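Folding smooth and slippery fabrics

Garments in smooth cloth — linings, sports tops, thin nightwear — slide over themselves and lose a fold more readily than cotton does. Most of the trouble comes from the surface underneath. A polished table gives no grip. A fleecy blanket spread over the bed holds the bottom layer still while the upper ones are moved.

Lay the garment lengthwise and flatten one side panel first, working from the hem towards the shoulder. Bring the other side over in a single movement. Small creases near the top can be left until the end.
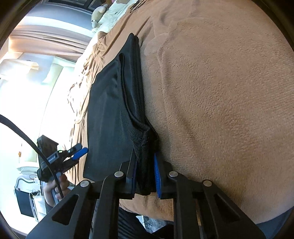
Ribbed or gathered sections are thicker than the rest and should finish at one end of the fold. Placed in the middle, they make a ridge, and the stack leans. Take hold of the garment by this part when moving it; the stitching gives a firmer grip than the plain cloth.

Dark shiny fabrics pick up lint from a plush blanket. Shake the blanket outdoors beforehand, or cover it with a cotton pillowcase at the cost of some grip.

Stack no more than 7 pieces to a pile. For drawers, fold each piece 2 more times across its width and stand it on edge, with the folded side uppermost.

Page notes: Kyu-ri Choo. Revised 2023-04-10.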